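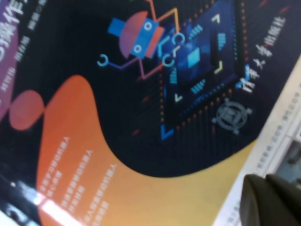 Large-format print fading on an indoor wall: pigment, laminate or light?

Gusdale Print and Sign Forum > Wide Format > Inks and Media

plattenrot
I look after display prints for a small learning centre in Stustport. We have a run of posters in a corridor with a glazed roof. All of the same general type: flat artwork, large solid areas of navy, orange and yellow, a bit of purple. They were printed by two different shops on two different occasions and the older batch has shifted badly. The yellow has gone first, so the oranges now read as a dull pink and the dark blue has a brown cast when you hold it next to a fresh print.

Both batches were sold as "indoor, UV resistant". The older is dye-based on a satin paper, no laminate. The newer is pigment on the same weight of paper with a gloss laminate. I have a budget to reprint one wall and would like to spend it once.

Questions:
Is the laminate doing anything useful against light, or is it only there for scuffs?
Is it worth asking for film on the roof glass instead?
What should I put in the specification so that I don't get dye again?

offcut_ken
Dye on satin under a glass roof will go every time. Your third question is the easy one. Write "aqueous pigment or latex, state ink set on the quote" and send back any quote that doesn't state it. "UV resistant" with no test method next to it has no meaning.

On laminate: ordinary gloss film is for handling. Some films carry an absorber and some don't, and the data sheet will say. The absorber deals with the short end. It does very little about visible light, and visible light through a roof is a large part of your dose.

marlowbench
I'd disagree with Ken on latex here. Latex is fine for durability but on large flat darks it can look grainy at the viewing distance you get in a corridor. People stand right up against these things. Aqueous pigment on a matt-coated paper gives a smoother navy and you lose the glare from the roof as well.

Also ask what profile they used. A lot of shops print a navy like that with a heavy load of all the colours and very little black. When one of the colours fades, the whole patch changes hue. If the same navy is built with more black and less of the rest, the fade is mostly a change in depth and people don't notice it so quickly. This can be set in the RIP. It costs nothing.

offcut_ken
Grain depends on the machine and the number of passes. At a slow setting I can't see it on ours without a loupe. Agreed on the black generation.

Matt paper without laminate in a corridor used by children will mark inside a month, though. Navy matt is the worst surface there is for fingerprints and bag straps.

plattenrot
That is my worry with matt. The lower third of each sheet gets rubbed. The ones with laminate have held up well for scuffs but two have started to lift at the corners on the sunny side.

hollis_flatbed
Lifting at the corners is heat and trim, usually. If the laminate is cut flush with the paper, the edge is open and the paper takes up moisture and lets it go every day. Leave a sealed border, at least 4 mm of film past the print on all sides, front and back. The term to use on the order is encapsulated. It looks a bit cheap but it stays flat.

The other cause is laminating too early. Prints need to gas off first, latex less so, solvent very much so. Ask the shop how long they leave between printing and laminating. If they say "same day" for solvent, that's your answer.

marlowbench
Encapsulated and gloss under a roof light means you can't read the poster from half the angles in the corridor. Use a satin or "crystal" textured film if you must have film.

Josée Thibodeau
I do collections care for a small museum and would come at this from the light side. Before you buy anything, measure. A basic lux meter held flat against the wall at the poster position, three times during the day, will tell you more than the print shop can. We keep works on paper at 50 lux. A wall under a glazed roof can pass 1,000 lux at midday in summer without feeling bright, because your eyes have adapted to the space.

Dose is level multiplied by time. Halve the light and you double the life, near enough. A neutral film on the glass or a light blind gives you that for every print you will ever hang there, including the next batch. The absorbing film on the poster helps only that poster.

If the posters are reprinted every few years anyway then I would not chase permanence. Keep the files, keep the profile name and the paper name with the files, and plan to replace.

offcut_ken
Film on roof glass isn't always simple. Some double-glazed units crack from thermal stress if you put an absorbing film on the inside face. The glazing supplier needs to confirm it in writing. I've seen a quote for the film and a quote for replacing the unit afterwards, and the second was larger.

Josée Thibodeau
Yes, that is right for inside-face film. External film or a fabric blind avoids it. The blind is what I would price first.

plattenrot
Borrowed a meter (a Brividska, the cheap yellow one) and took readings on Thursday. Overcast. Nearly 1,000 at noon on the worst position, a quarter of that at the far end by the stairs. The worst-faded prints are all at the bright end, so that fits.

For comparison I also put a strip of the old dye print half under card on the windowsill. Will report back.

hollis_flatbed
Good test, but add a strip from the newer batch beside it and a blue wool card if you can get one. Otherwise you'll know the dye print fades, which you knew. Blue wool cards aren't expensive and they give you something to compare against when a shop quotes you "100 years".

marlowbench
Those 100-year figures are for dark storage or for a print behind glass at a low light level. Read the footnote. For a corridor like yours I'd divide until it looks sensible and then halve it.

plattenrot
Draft spec as it stands. Comments welcome before it goes out to Suksawat and one other shop:

Ink: aqueous pigment, ink set to be named on the quote.
Paper: matt or satin coated, 200 gsm or above, no optical brighteners.
Laminate: satin texture, UV absorbing, data sheet supplied.
Finish: encapsulated, 4 mm sealed border.
Drying time before lamination to be stated.
Navy areas: maximum black generation, proof strip supplied before the full run.

offcut_ken
Don't write "maximum". Someone will take it literally and you'll get a flat charcoal. Put "heavy black generation, match to signed proof".

I'd also drop the brightener line. You'll rule out half the papers in stock and under an absorbing laminate the brightener isn't being lit up much in the first place.

Josée Thibodeau
I would keep the brightener line. Brighteners lose their effect with exposure and the whites go yellow, laminate or no laminate. If there is little bare white in the artwork it matters less.

plattenrot
There is very little bare white. I'll make it "preferred" and see what comes back. Changed the black wording as Ken suggests. Pricing a blind as well, out of the building budget if I can get it past them.

hollis_flatbed
Ask for the proof strip laminated. Satin film lifts the darks and an unlaminated proof won't match what you hang.

plattenrot
Added. Windowsill strip after 2 weeks: the exposed half is visibly duller in the orange, no change I can see in the navy. The newer batch strip shows nothing yet. Leaving both up through November.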